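Notes for the talk "Flowers that do not need water" - Auður Østergaard
Evening course on home decoration, second meeting, April

Start slowly. Wait until people at the back have found chairs. Say thank you to Mogens Hallgrímsson for the room.

First point: why artificial. I do not want to defend it too long. My mother had real tulips every week and I still buy them when I can. But my hallway has no window, and a real rose there is sad after two days.

Tell the story of the hotel in Ferau. They asked me for 12 vases and I brought far too many stems, because I was afraid of empty places. Half went home again in my car. (Pause here, usually people laugh.)

Second point: sort before you arrange. Put the stems down on the table, not in the box. Keep the thick ones and the thin ones apart. Open the leaves with your fingers, they are pressed flat from the transport. Thorns on plastic roses catch each other, so lift one stem at a time and do not pull.

Third point: the vase decides the flowers. A narrow vase wants few stems. A wide mouth is more difficult than it looks, everything falls to the side. Colored glass is kind to us and hides the ends a little. Clear glass hides nothing, so cut all the ends the same.

Show both pictures now, stems on the table and a first stem in the pink vase:

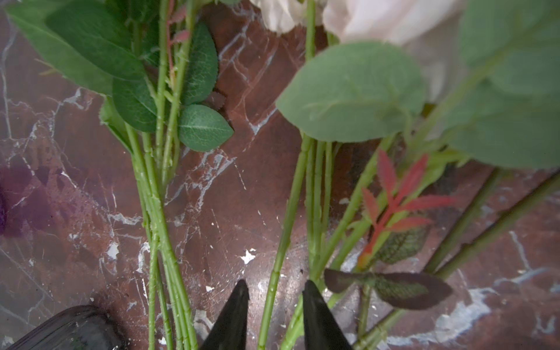
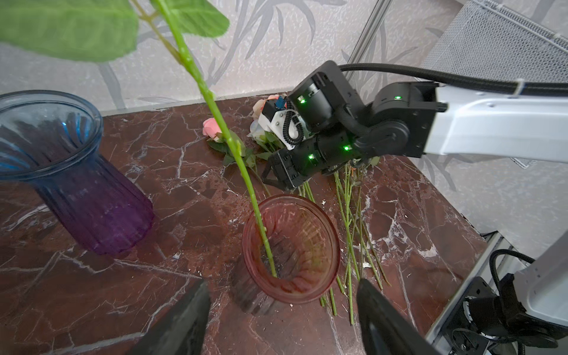
Fourth point: height. My rule is one and a half times the vase, but Vusumuzi Nkosi teaches two times and his work is beautiful, so please try both. Bend the wire, do not cut at once. What you cut is gone.

Ask: who has cut too short? Raise the hand.

Fifth point: color. Choose one strong color and let the others be quiet. Pale roses with gray-green leaves are easy for beginners. Purple is hard, I use it only with white.

Dust. Somebody always asks. Hair dryer on cold, then a soft brush. I do not put silk ones under the tap.

If there is time - the question from Unathi Visser about scent. I am against it, but say it friendly.

Practice: everybody takes one vase and five stems. The cutters go back in the gray box before we leave.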